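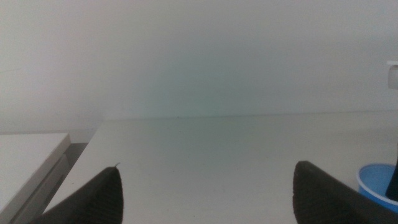 Why would you put a white table against a white wall, one of you wanted to know under my last post, when every single crumb is going to show? And then a second comment right under it: because every single crumb is going to show! I laughed, and then I went and wiped the table.

I've been meaning to write the table post for ages, and those two comments have pretty much written it for me. You're both right. I love that table and I am a slave to it.

For anyone new, we moved into the Montes Street apartment last September, all 944 square feet of it, and we came from a house with a basement. If you've ever had a basement you know what I mean when I say we owned a lot of things we had never decided to own. Lids. Extension cords. A fondue set, still taped shut. The kitchen here is open to everything else, so whatever is going on at the sink is also going on in the living room, if you see what I'm saying. You can't close the door on a bad day.

The old table was dark brown and had a leaf in the middle that never sat level. It hid everything. I mean that as a compliment and a complaint, because you could eat a whole bagel over it and it would look exactly the same, and then you'd put your elbow down in your nice sweater. I'd find jam on it from who knows when. When we sold it (to a very cheerful couple with a pickup truck) I told myself the next one was going to be light, so I'd have no excuse.

So now it's a Skonow, the big one, flat white, no shine to it. The no shine part was important to me. I tried one in a glossy finish at the showroom and could see my own chin in it the entire time I was sitting there, and I did not want to have breakfast with my chin. The matte one looks a bit gray next to real white things, and I was worried about that for maybe a week. Then I noticed the wall isn't really white either. It came with the place, and it's one of those off-whites that goes a little green when the light is cool, especially in the middle. I held a sheet of printer paper up to both and both of them looked like dishwater. They look lovely together, though! As long as no paper is involved.

Somebody is going to ask about the dot. There's a tiny dark dot right where the back of the table meets the wall, and if you look for it you'll find it and then you won't be able to stop seeing it, so, sorry. I see it when I'm on the phone. I get the corner of the cloth down in there and feel very pleased with myself and then the next time I sit down I'm looking straight at a dot. Could be the same one, could be its cousin.

Anyway, rules. I know, I know, but I like reading other people's rules, so you're getting mine.

Nothing lives on the table. Things can visit. Mail can visit, groceries can visit, my laptop visits for most of the day lately like everyone else's, and a bowl of peaches is allowed to stay as long as we're eating from it. By bedtime everybody goes home. The lower white piece to the left of it, with the little gap in between, is where I let myself be a human being, so if you ever come over and the table looks amazing, please don't look left.

That gap, by the way! I go back and forth on it. Pushing the two together would look neater for one afternoon, but they aren't the same height, and I know myself, I would be picking cereal out of that step with a butter knife. With a gap the crumbs go to the floor, and the floor gets swept. I feel strongly about this and nobody in my house will discuss it with me anymore.

For cleaning I've gone through a whole parade of stuff. The spray I used on the brown table left streaks on the white one that you could only see from the couch, which is where I sit, so that was out. A magic sponge worked great and also made one area look slightly different from the rest of the table, so please be careful with those on anything matte. Now I use a drop of Vustedico dish soap in warm water and a cloth that's been wrung out hard, and then a dry cloth right behind it. The dry cloth is the part I used to skip. Don't skip it. Without it you get those faint dried curves, like somebody washed a car on it.

The cloths live over the faucet, and so we come to the sink, which is also white, because apparently I am a person who does this to herself. The sink wasn't my choice (it came with the place like the wall), but I've gotten attached. It teaches you things. Tea, for instance. You can pour the last inch of a cup of tea into a steel sink and walk away and live your life. In a white one it leaves a little brown river down to the drain, and by dinner it's there to stay unless you get out the baking soda. So now I rinse behind everything. I rinse behind rinsing.

Which is why I finally have opinions about cups, too. When we moved I wrapped up every mug and glass we had and unpacked them here and there simply wasn't shelf for them, so the mugs with stories stayed and the mugs with slogans went to the church sale in Plorkcombe. We kept six. I also kept a few of the plastic ones for the balcony and for the kind of guest who is under four feet tall, and of course it's the plastic ones that get used all day long by grown adults. They weigh nothing, they don't care if you drop them, and they're cheerful. I've had beautiful thin glasses in my life and I was never once relaxed near them.
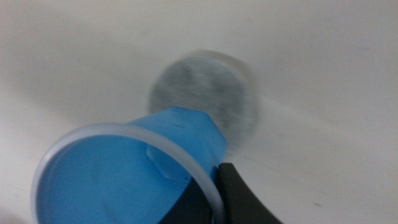

The blue one at the sink

I got more questions about that cup than I did about the entire living room, and I love you all for it. It's plastic, it's very blue, and I can't tell you who makes it, because it came in a box of odds and ends from the same Plorkcombe church sale (yes, I went to drop off cups and I came home with a cup). What I like is that it isn't plain round all the way down. The bottom part has flat sides to it, so it's got these facets that pick up the light, and the rim is that frosted see-through kind. Inside it's a lighter, sky sort of blue. On a gray morning it's the brightest thing in the kitchen.

It does have a little molded tab on the inside wall and I have no idea what for. If you know, tell me. My best guess is that it used to be part of a set with some kind of lid or insert, but I've never seen another one. Whatever it's for, it's a bit of a nuisance to wash, since a sponge goes right over it. A bottle brush gets in there. I had a perfectly good bottle brush in the drawer and went a whole winter poking at that tab with my fingernail through a dishcloth, so learn from me.

Also, and I'll keep this short because I know some of you have strong feelings about dish racks: plastic cups do not dry upside down on a flat counter. They just don't! They seal themselves to it and sit there steaming, and in the evening you pick one up and there's a ring of water on the counter and a musty smell in the cup. I tip mine so there's air getting in under one side, on a folded cloth or against the rack. Glasses I'll dry with a towel. Plastic ones I give a good shake over the sink and then leave alone, because a towel only seems to give them lint.

A couple of things I said I'd report back on. The drain: I pull out whatever has collected in it every night now, last job, before the lights go off, and I've gone from dreading it to not thinking about it at all. The big idea about a shelf over the table: no. I measured, I marked it in pencil, I looked at the pencil marks over two dinners and then I erased them. I like having all that plain wall to look at. My eyes get tired enough from the screen, and the quiet is nice with coffee.

And the walking! I said in the spring that I'd count my steps indoors for a day, just to see, and the answer is almost 3000, and I'd swear most of them were between the table and the sink with a cloth in my hand.

Next time I want to do the hall closet, if I can get the door open. Somebody also asked for the peach thing I make with the crumbly top, so I'll type that up this weekend. I need to go find out how much butter I put in it, because all my card says is "butter."

Posted 6/16/20 in Home, Kitchen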